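After-school clubs and kids who don't want to go

nornia_mom
Posted 6/11/23
My son is 12 and his school in Abdella wants every kid in at least one club. He gets on fine in class and has two good friends on our street, but he comes home from group activities worn out. Does a club help a kid like that?

flarnance
I run a homework club with 17 kids. The quiet ones do well if they get the same adult every time. When staff change, they drift off.

lusus30
Disagree a bit. Mine had the same coach for a year and hated every minute. It was the activity. He moved to the computer hardware club in May and now asks to go early.
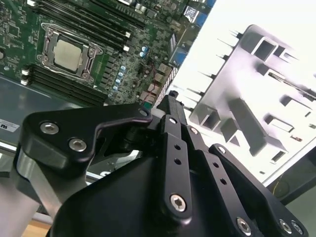 Server board, CPU and memory slots

B. Subramaniam
I would look at the whole week before adding anything. School, family meals, time with the neighbor kids, all of it counts. One good hour can do more than four he sits through.

flarnance
Sure, but parents tend to pull kids out after two sessions. That's too soon to know.

lusus30
Two is too soon, a year is too long. We paid nearly 300 for that year.

nornia_mom
Thanks all. The school does let them switch at the end of the month, so I'll have him pick one and we'll see how he is by then.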